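I-hsuan Siu has the headset pushed up into her hair when she answers the call, and she starts talking before I've asked anything. It's Monday, she has the rig until lunch, and she has just got a cup to go where she wanted it. "Sorry, I'm still a bit giddy," she says. "You never get used to it. You move your hands and the arms in there move too!"

"In there" is Lins, the simulated kitchen her group at Catier has been building up one object at a time. The job is easy to describe and slow to do: a person steers the robot through a chore, every joint movement is saved, and a learning system called Serkance later studies the recordings. She calls each one a demo. The target for this chore is 900 demos, shared between 12 operators.

She flicks over to the wrist view, the one she says newcomers find hardest to read.

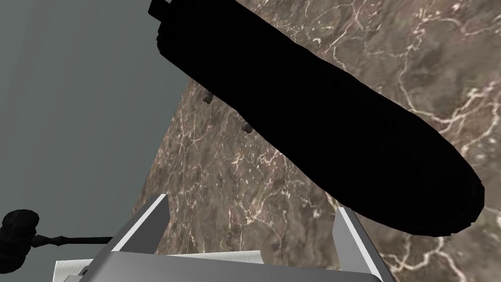

*The wrist view in Lins, with the gripper open over the marble pattern.*

"People see that and go, what on earth am I looking at?" she laughs. "Big dark shape, two fingers, a lot of marble. But it's my favourite! Once you're in close, it's where you learn how your fingers sit next to things. The wide view is for planning, the wrist is for doing."

I ask whether the busy stone pattern is a nuisance. She is delighted by the question. The surfaces get swapped between sessions (she has a soft spot for the veiny ones), and she wants Serkance to meet plenty of them. "If it only ever sees a plain white worktop, it'll decide that plain white worktops are part of the job. Learners are like that. They grab hold of whatever you leave lying about."

The chore this month is clearing up after a meal, and the wide view shows what an operator has to deal with: a red cup on its side, a flat red tray, a tall black bottle, a white bowl, and the dishwasher door open on the right.
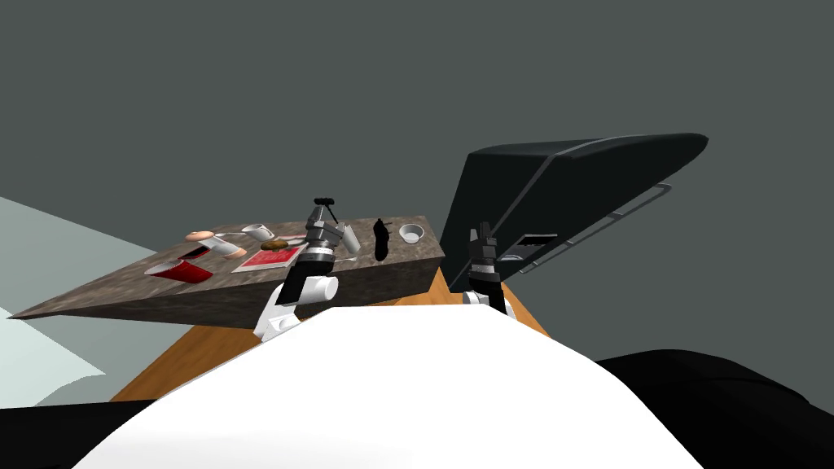
## Keeping the wobbles

A good operator gets through 30 demos in a morning, and Siu reads back through a fair share of them herself. She used to throw out anything untidy. These days she keeps the ones where someone misses a handle, backs off and tries again, provided they get there in the end.

"My first 200 were far too neat," she says. "I was so proud of them! Then we trained on them, and the moment the arm was a little off course it had no idea how to come back, poor thing. It had never seen anybody come back."

Clorkix, the tool they use for sorting, now has a tag for recoveries, and she fought for it. She'd like one for hesitation next. Operators slow down just before a tricky grasp, and she suspects there's something useful in that pause, though she hasn't tested it yet.

Then she checks the clock, says there's time for a few more before lunch, and pulls the headset down.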